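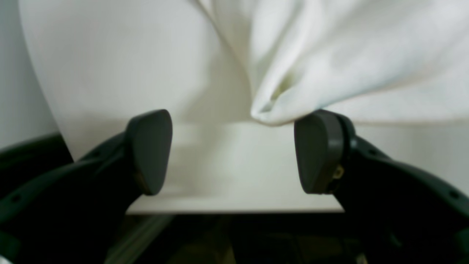 Washer 2 stops before spin, Flondeck, laundry room at Betancur guesthouse

Status: open, waiting on part
Opened: 2024-08-03
Priority: high, we have one other machine and it's slow

Problem
Washer 2 fills fine, washes fine, then sits there with water in the drum. Timer counts down to the spin and hangs. Door stays locked. No error code, just the drain light blinking. Happens on cottons every time, on the quick cycle maybe every other load.

Machine was serviced last November, new door seal, nothing else done that I can find in the folder.

Tried so far

Power off at the wall, waited 20 minutes, back on. Door unlocked, water still in there. Started a spin only. Hummed, quit.

Checked the drain hose behind the machine. It had a kink where someone shoved the washer back against the wall. Straightened it, ran an empty rinse. Drained! Thought we were done. Next load of sheets hung at the same spot.

Emptied it with the little hose at the bottom front. Have towels ready, way more water than the tray holds. Opened the filter: lint, a hair tie, a button, and a wad of that sticky backing off the linen labels. Cleaned it out, turned the impeller with a finger. Turns but feels gritty. Put the cap back hand tight, no leaks.

Ran a drain only. Took ages. Should be done in 2 minutes on this model going by the manual, mine was still running when I gave up and went to answer the front desk phone.

Pulled the hose off the standpipe and put it in a bucket. Weak flow, stops and starts. So not the wall pipe, its the pump or something ahead of it.

Listened at the front during drain. Buzz, pause, buzz. Washer 1 makes one steady hum.

Also tried a half load in case it was a balance thing. Same hang, drum never even tries to turn. Water level looked the same as before so I don't think load size matters.

Reply from Isness parts desk
Sounds like a worn drain pump. Wants the serial plate number before they'll quote. Plate is inside the door rim, sent it. Quote came back at $50 plus shipping, pump only, clips not included. Ordered.

Also asked if we should swap the pressure hose at the same time. They said look at it first, only replace if it's cracked or full of gunk. Will check when the front panel is off.
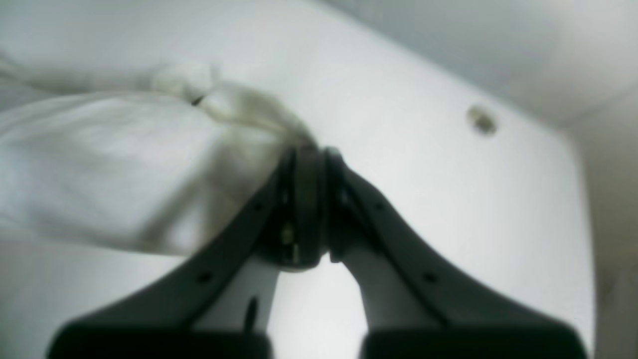 Can we keep using washer 2 for small loads until the pump gets here?
Better to leave it off. A pump that keeps stalling can overheat, and if it quits mid cycle you're back to draining by hand with the door locked.

For now
Sheets go through washer 1. Bath mats to the Vilatau drop-off if the pile gets too big, they're open late. Taped a note on washer 2, please don't peel it off.

Next steps
Unplug, shut the water off, front panel off, photo of the wiring befor anything gets pulled
Check pressure hose
Swap pump, new clips from the hardware store
Run empty hot cycle, then one cotton load, watch the spin start
Update this ticket either way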